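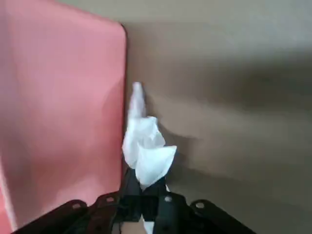
Lawn & Soil > Irrigation

Drip line pressure on a sloped bed

rosell_82
Bed is 60 feet long and drops almost 15 inches. Emitters at the low end put out more than the ones at the top. Regulator is a Candetti on the hose bib. Would a second one halfway down help?

tawfik
No. That drop is well under 1 psi. Check the filter screen first, then flush the line from the far end.

brurnaneck
Disagree on ignoring the slope. If the emitters are not pressure compensating, the line also drains out the low end after every shutoff. On short cycles that adds up.
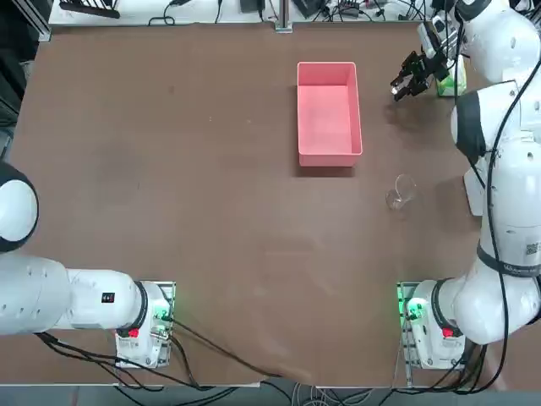 Run one long cycle in place of several short ones and measure the output at both ends again.

tawfik
Drain-down, fine. It still won't explain a big difference. What are the readings?

rosell_82
Top is a third lower than bottom. Screen had grit in it. Flushed, will retest. Emitters are the plain type.

brurnaneck
Then swap to compensating with check valves before you winterize in November.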